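Toltine Bench Arm with Two-Finger Gripper

Product overview. Single-arm handling unit for packing benches, sample rooms and light assembly. Sold and leased by Gretoleo. Item no. 448.

The Toltine is made for the part of a shift that wears people out: picking up the same small item, turning it, setting it down, and doing it again until lunch. It works beside a person at an ordinary bench. The operator decides what goes where and checks the result. The arm does the reaching.

What changes for your staff

Most customers don't cut the number of people at the bench. They move them around. At the Cudwood packing site, 371 shifts were logged with the arm between March and the end of the trial. Bench staff there now spend the first part of the shift loading trays and the rest on checking, labeling and fixing orders that came through wrong. Wrist complaints went down. Complaints about waiting for the arm went up for the first few weeks, until the trays were moved closer.

Plan on some change in job duties. Someone on each shift has to know how to stop the arm, clear a dropped part and start it again. We train two people per shift as standard, and training is done at your site on your own items.

The gripper has two opposed metal fingers with curved tips, each held at its base by a round fitting. Clear plastic film can be wrapped over the arm where dust or spills are a worry. Leave the fingers uncovered.
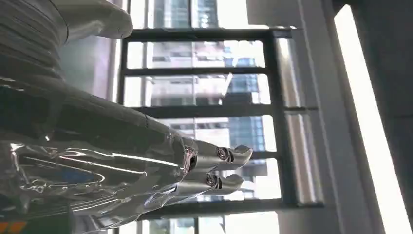
Figueiredo wrote to us after leasing two units that the film was the part the crew argued about most: it kept the arm clean, but it had to be changed at the end of the day and that job wasn't on anyone's list. They put it on the closing checklist, paid ten extra minutes for it, and the arguing stopped. They also asked for a quieter restart tone - this is now a setting in the menu.

In the box

Arm and base plate
Two-finger gripper, fitted
Stop button on a cable
Film roll, 192 feet
Printed quick guide

Ordering

Finger sets are sold in pairs under part no. 813. Do not mix old and new fingers on one gripper. Film rolls ship the same day if ordered before noon. Lease customers get one service visit a year, and a second visit if the arm runs more than one shift a day.

Before you order, talk to the people who work the bench now. Our site survey form has a page for them to fill in, and we read it before we quote.

Page updated 14 June 2021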